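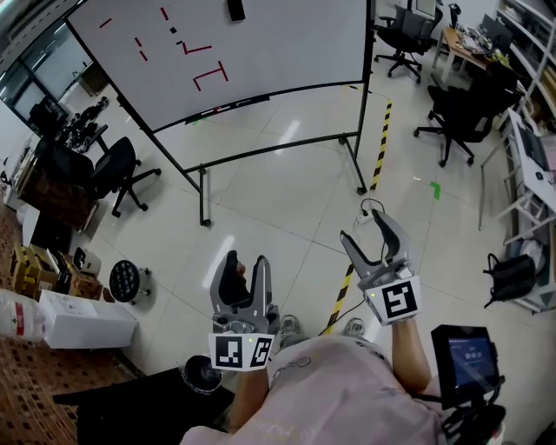 A demonstration is worth exactly as much as the decisions a person made while giving it, Gilang Krishnan once objected when a draft of this chapter was read aloud, and a chapter that begins with storage formats has begun in the wrong place. The objection was accepted. Storage formats have moved to Section 7.6, and we begin with the person who holds the grippers.

Chapter 7
Gathering Demonstrations by Hand

7.1 The problem

Chapters 5 and 6 assumed that a set of examples was already to hand. Each example consisted of a sequence of observations paired with a sequence of actions, and the task was to fit a policy that produced similar actions when given similar observations. We said little about where the sequences came from. In practice the gathering of examples takes up the larger part of most projects, and errors made at this stage are difficult to remove later by a change of model or training method.

Three sources of examples are in common use. In the first, an operator drives the robot itself through a leader arm, a joystick or a tracked controller. In the second, a scripted planner produces motions in simulation. In the third, a person carries out the task directly while holding the same kind of gripper that the robot will later use, with no robot arm present. This chapter deals with the third source. The first was covered in Chapter 4, and the second is taken up in Chapter 9.

7.2 Hand-held grippers

A hand-held gripper is a two-finger device with a handle where the wrist of the robot would be. The operator opens and closes the jaws and moves the whole device through space. For tasks that need two arms, the operator holds one device in each hand. A camera worn on the head may be added to record a view of both devices and of the work.

Two quantities must be recovered at every time step. The first is the pose of each gripper, that is, its position and orientation in some fixed set of axes. The second is the opening of the jaws. Neither is available for nothing. A robot arm reports its joint angles, and the pose of its gripper follows by the calculation in Section 2.3. A human arm reports nothing.

One usual remedy is to fix square printed markers to the body of the gripper. The corners of a marker of known size can be found in a camera view, and from the four corners the pose of the marker relative to the camera can be computed. A single flat marker fails when it is turned edge-on. Two panels set at an angle to each other reduce this difficulty, as one will often be visible when the other is not. A single larger panel can be read from farther away but gives no such protection. The choice depends on how far the operator's wrists are expected to turn.

If the camera is worn on the head, its own motion must also be known. The pose of the gripper in the room is the pose of the camera in the room combined with the pose of the gripper relative to the camera:

T(room, gripper) = T(room, camera) T(camera, gripper) (7.1)

An error in either term passes into the result. A small error in the orientation of the camera is the more harmful of the two, as its effect on position grows with the distance from camera to gripper.

7.3 Episodes

The unit of gathering is the episode. An episode starts from a stated arrangement of objects and ends when the task is complete or abandoned. The start and end should be marked by the operator at the time. Attempts to find them afterwards from the motion alone are possible but slow, and they tend to go wrong for tasks with long pauses.

In the Rendcombe exercise, which runs through this chapter, operators were asked to sort small parts from one tray into another using two grippers. The Sutanto recorder was used throughout. A total of 417 episodes were kept. Every episode was checked against the following conditions before it entered the set:

Both grippers are tracked at the first and last time steps.
No gap in tracking is longer than 3 time steps.
The jaws reach both their open and closed limits at least once.
The task label agrees with the written instruction.

Episodes that failed any condition were stored separately with the reason for failure. They should not be deleted. Section 7.5 shows how failed episodes were used to find a fault in the clock of one recorder - a fault that affected the accepted episodes as well.

7.4 Variation between operators

People differ in speed, in reach and in the order in which they do things. Some of this variation is useful, as a policy trained on one person's habits will often fail when the objects are placed slightly outside that person's preferred region. Some of it is harmful. If half of the operators pick with the left gripper and half with the right from the same starting arrangement, a policy that averages the two may move neither gripper far enough.

The Plelo protocol deals with this by fixing the choice of hand in the written instruction and leaving the path free. The Nukudby protocol leaves both free and relies on a model able to represent several distinct actions for one observation (see Section 6.4). The two are compared in Table 7.2 for training sets of 100 episodes each.

Exercises for Sections 7.1 to 7.4 begin after the table. Readers who have not met equation (7.1) in another form should work Exercise 13 first.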